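25 September 2019
Notebook - flood relief eligibility mapping, Pondlow

Third go at the boundary problem. Minister's office has added two more districts to the assistance list, which ought to be good news and is, unless you are the person keeping the map. The press release names the districts. The legal notice names the parishes. The two lists agree about as well as siblings in the back of a car.

Started with the Pondlow side of the river. The address file has 1,027 households in the area that went under in February. Ran it against the new notice and 237 came back as outside. Outside what, I asked the machine, and the machine said outside. Pulled up a handful by hand. Most sit on Weir Lane and the streets behind it, where the parish line goes down the middle of the road. Even numbers get a grant, odd numbers get a leaflet. The water did not consult the parish line.

Eduardo Patrício thinks the line in our file is the old one, from before the parishes were tidied up, and that Weir Lane has been wholly in Pondlow for years. He is probably right. He was right about the culvert too and has been quiet about it, for him. I've asked the county for the current boundary file. Their reply says they aim to respond within ten working days. The claims window shuts in twelve.

Ran it again with the line nudged to the back fences, just to see. Missing households drop to 41. Not using that for anything, it's a guess with a ruler. Saved as "weir_guess_DO_NOT_SEND" so naturally it will be in a ministerial briefing by the end of the week.

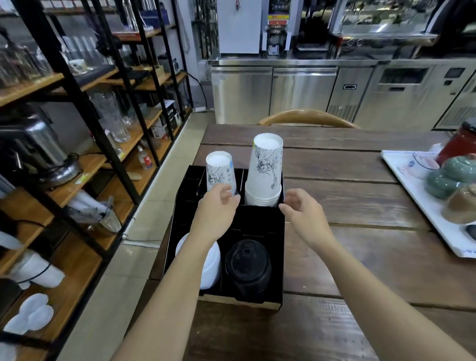

Second problem, the damage bands. The rule is 300 mm of water above floor level for the basic payment and 600 mm for the full one. Fine, but the survey sheets give depth above ground, and floor height was only written down when the surveyor felt like it. For the Umali estate we have floor heights for every house because they were all built off the same drawing, front step included. For the old cottages we have "two steps up", "threshold worn" and, once, "dog prevented access".

Tried filling the gaps with a flat allowance of 150 mm per step. On the houses where we do know the floor height it comes out near enough, except the chapel terrace, where the steps are cut for giants. Left the terrace out and flagged it for a revisit. Eduardo wants to go himself with a tape and I have no intention of stopping him.

Also: the Skadutix export drops the leading zero on claim numbers again. I reported this in the spring and was told it was fixed. It is fixed in the sense that it now does it to every claim, so at least we are consistent. Workaround is to bring the column in as text before touching anything else. Do not open the file by double-clicking it. I have written this on the whiteboard and underlined it.

The member for the district rang after lunch wanting "just a number" for tonight's public meeting. Told him I had several. He asked which was the biggest. Gave him the total households flooded and the date of the notice, and said the rest depends on a line we're waiting for. He said he would say it was "in hand". Noted here in case anyone asks later whose hand.

To do:
- chase county for boundary file, by phone this time
- terrace floor heights (Eduardo, tape)
- rerun bands once the terrace is in
- rename the guess file to something even ruder
- find out whether the caravans at Nano count as dwellings. The notice says "fixed". They were fixed until February.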